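Home | Newsletter | Trips | Members | Contact

Print this page | E-mail to a friend

June
By Dzifa Bonsu

Tilel and back by the slow road

I promised Hatice I'd write up the Tilel trip while I could still remember it, so apologies for the length (she did say "a paragraph or two", and she has met me, so she knew what she was getting).

We had 22 people on the bus in the end, which is a full bus once you allow for Kwabena's knee needing two seats. The meeting point was outside the old bank in Stover at half past six in the morning, and I'd like it noted that everybody was there by twenty past except me. The coffee van was already open. If you're doing this run yourselves, get the egg roll there and not at the roadhouse further on, where we paid thirteen dollars for something that had been under a lamp since the previous government.

It's 262 kilometres from Stover to Tilel on the inland road, against a good deal less if you take the highway, and there was some muttering about that from the back seats. I'd do the inland road again tomorrow. You go up through the dairy country first, all green and fog in the gullies, then over the range at Agbenyega Pass, and on the other side the whole place changes colour. Grey gums, red dirt, not a cow in sight! The lookout at the top has a sign that says 774 metres and a toilet block that was a great deal cleaner than I'd been told to expect. Bring a jumper. I'd packed mine in the big bag underneath, like a goose, and spent the stop borrowing Bethel's scarf.

Lunch was at the bakery in the next valley, which only takes cash. I'd rung ahead and they'd told me cards were fine, so there was a bit of lending and borrowing going on in the queue and I believe Selorm is still owed for four pies and a vanilla slice. You know who you are.

We got into Tilel just after three. The Florkon is the old railway hotel, two storeys, verandah the whole way around, and the rooms upstairs are the ones you want. The ones out the back are newer and have better showers, but you hear the kitchen fans until ten. I'd asked for all upstairs and we got mostly upstairs, and the people who were moved were very decent about it and got a free breakfast out of it as well. Stairs are steep. There's no lift, and they'll carry your bag if you ask, but you do have to ask.

Dinner the first night was the set menu, lamb or barramundi, and a pumpkin thing for the vegetarians that I ended up ordering the second night on purpose. It had some sort of toasted seed on top. I've asked for the recipe and I'll put it in the next issue if they send it.

The second day was the river. I had us booked on the morning boat, two hours down to the weir and back, and for once I'd got something right because the afternoon one was cancelled for wind. The skipper grew up on the river and cuts the motor every time there's a bird worth looking at. Azure kingfishers, lots of them, and a sea eagle which several people saw and I did not, on account of looking for my sunnies. It's flat water the whole way, so if you're a nervous boat person (I am one) you'll be right. Sit on the left going down for the shade.

After that people pleased themselves. Bethel took a group around the heritage walk, which starts behind the post office and is easy going apart from one stretch of loose gravel near the rail bridge. Kwabena and a few others found the second-hand bookshop and weren't seen again until five. I had a lie down, then walked out to the cemetery in the late light, and I'd put that near the top of the whole weekend. The oldest part is up the hill under the pepper trees and there's a bench with a view right down the valley.

A few things I'd do differently, in no special order. I'd stay three nights. Two is enough to see the town but we never got to the hot pools, and they're only half an hour out — you do need to book, and they close for cleaning in the middle of the day. I'd also ask the driver to stop at the pass on the way home instead of the way out, when the sun's behind you for photos. And I'd put everyone's room numbers on a sheet before we arrived, because reading them out in a hotel foyer with a bus idling outside is not a system.

The cost came out a little under what I'd quoted, so there'll be a small refund coming once the bus company sends the final bill. If you paid by bank transfer it'll go back the same way. If you paid me cash in an envelope, come and find me at the next meeting and bring the envelope, they're dear.

We came home on the highway, by popular demand, and it was quick and dull and half the bus was asleep before the turn-off. Selorm ran a quiz for the other half. I won't say which row won, but they'd brought their own biscuits and I suspect they'd been bribing the quizmaster with them.

For next time, I'm looking at the coast in spring, probably the lighthouse and the two little towns either side of it. There's a guesthouse that can take all of us if people don't mind sharing, and a motel across the road if they do. I've also had a vote for the wine country (thank you Hatice, that's noted, again). Let me know at the meeting or drop me a line, and please tell me early if you need a ground floor room or a front seat, as there are only so many of each and I hate drawing straws.

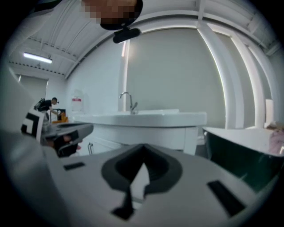
I'll want a deposit by the end of the month after next to hold the guesthouse, and I'll bring the sign-up sheet along with a proper pen this time. And if anyone picked up a navy umbrella with a duck's head handle on the bus home, it's Kwabena's and he'd love it back.

Back to newsletter | Print this page | E-mail to a friend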